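2024-04-28

**Burlow workshop to buy more hand-held grippers, arm put off till August**

The Burlow site is getting more hand-held grippers. Order goes to Toster this week, 15 units, spare pads included. Price came in at 818 a unit before delivery, a bit under what was pencilled in back in the winter.

The robot arm is another matter. Two quotes in, one from Toster and one from Fakadura, and neither fits what's left in this year's pot. Fakadura's is the cheaper of the two but leaves out fitting and the first year's servicing, so the gap is smaller than it looks. Decision now moved to August, when the new budget opens.

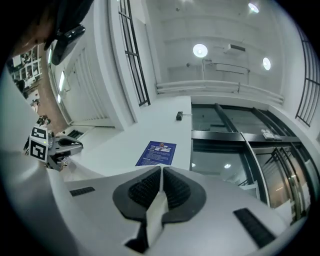

Until then the recording work carries on by hand. Grippers are held by people, the movements get saved, and the arm learns from them later on. Means the delay hurts less than it might have. It also means the grippers wear out faster, pads especialy, and there was no line for spares last year at all. There is now: 1776 for the year, to cover pads, marker plates and cables.

Khasawneh, the firm that handles servicing on site, has asked for 2 units to be kept back as swaps so a broken one doesn't hold up a whole session. Agreed. That comes out of the same order, no extra money.

Still to sort: storage (the current cupboard is full), charging points, and who signs for deliveries. Toster says around three weeks from order to door. Anyone with a view on the arm quotes should send it in before the August meeting, both are in the shared folder under Equipment. Fakadura's is the one with out a cover page.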